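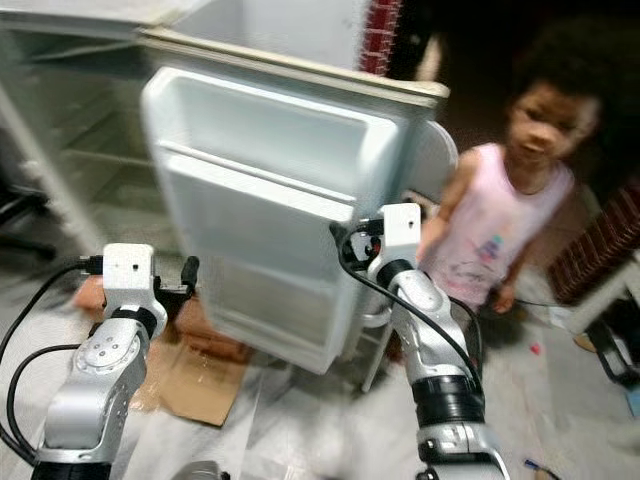 ## Open-day recordings: data card

Last updated November 15, 2021. Maintained by the two-arm group at Werkar.

This folder holds what we recorded at the Gerno open day in July. The robot was there to work on a fridge and a table of groceries while visitors looked on. Visitors mostly looked at the fridge. It is a very ordinary fridge.

### Contents

- `fridge/` — door work and placing containers, both arms, head and wrist views
- `table/` — reaching and picking among bottles, jars and a clear tray
- `notes/` — operator log, typed up later from a paper one with coffee on it

There are 369 episodes from 47 sessions. Nine sessions have no wrist audio, which you won't miss unless you like motors.

### Table episodes

The operator picked a target and the arm went for it. Clear plastic was the crowd favorite for all the wrong reasons: it catches the light, and depth goes to pieces along the rims. Labels also smear when the wrist moves fast.

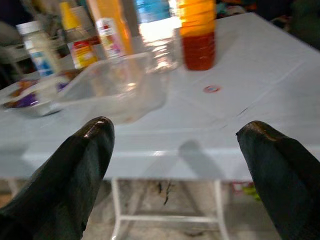 We kept the slow approaches and the fast ones in the same folder. If you only want the slow ones, filter on `wrist_speed` and accept that your dataset is now much smaller. Failed grasps are kept and marked `ok: 0`. Please don't email to say you found some.

### Fridge episodes

Start positions vary. The door may be shut, ajar or wide open, and the log says which, except where it says "door". Sorry about that.

The Zernurine controller runs both arms from one operator station. In the demo talk this was called effortless. The operator had opinions.
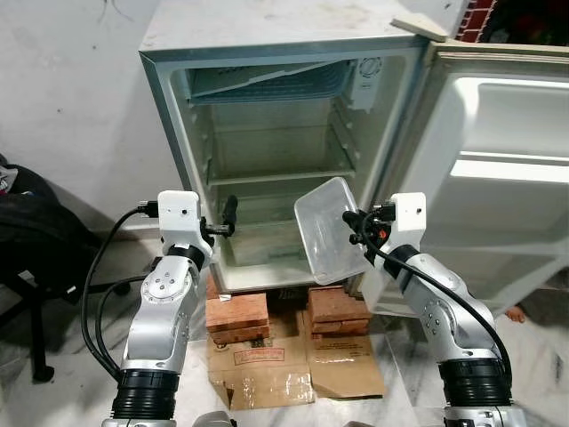

Container episodes end when the gripper lets go, or when the operator gives up and hits the pedal. Both count as an ending in `meta.json`; check `end_reason` before you train on anything.

### Known problems

- Visitors and kids show up in the head view. Access is by request only, and faces must be blurred before you publish stills.
- Head and wrist clocks drift by up to 9 frames. Run `align.py` first.
- Episode 1,734 is a typo in the index. We left it in, as two scripts now depend on it.

### Loading

`python load.py --set fridge --player kuo`

Kuo is our viewer. It plays everything at half speed by default — press `f`.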